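"People assume the hard part is the robot," says the head of Ostonier, a research project at Darneck. "The hard part is getting two grad students to pick things up the same way."

They never managed it, and the method now depends on that failure. The team recorded 2,248 demonstrations with hand-held grippers, threw out the ones that tracked badly, and trained on the remaining 2,069. A second policy saw only the tidiest 50.

"The tidy one was beautiful," she says. "It also gave up the moment anything rolled." The larger set, hesitations and all, recovered from its misses far more often - a result she had bet against, in writing.

Does she trust it? "On our table, yes. On yours, ask me in February. We've changed the starting positions so the approach has to come from farther off, and the policy is sulking."

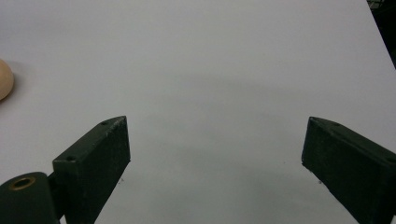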